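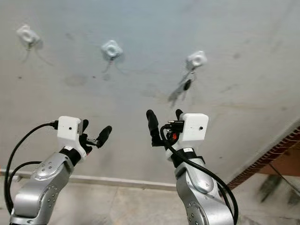

Ceiling, May

Started a proper list for the ceiling, as it keeps getting pushed to the end of other jobs. It is bare pale gray concrete with three white devices mounted on it. Thin wires hang under the left one, there is a single thin wire under the middle one, and a black cable assembly hangs from the right one. The Skonenberg drawings show nothing up there except the slab, so they are no use for tracing any of it.

The stain

Dark mark in the concrete between the left device and the middle one. I have no record of when it first showed up. Asked Milan Mulder and he doesn't remember either. Plan is to pencil a line along its edge and check the line again in 2 weeks. No paint until then. If it grows past the line, it goes to the building office in Muvosthorpe and we leave it alone.

Wires

Label first, cut nothing. Milan thinks the thin ones are left over from the Tamura fit-out, but that needs checking with a meter before anyone trusts it. Anything dead gets capped and tucked up. Anything live gets a tag with the breaker number. For the black cable assembly on the right, find out what it feeds, then clip it to the slab so it stops dangling.

To order from Staltex: 20 cable clips for concrete, white, and a bag of 300 mm ties. Masonry bit is worn, add one.

Ladder is booked from 8 in the morning. Dust sheets over the benches before drilling. Budget left for this is 80, clips and bit come out of that.

Still open: who signs for work on the middle device. Asked, no answer yet.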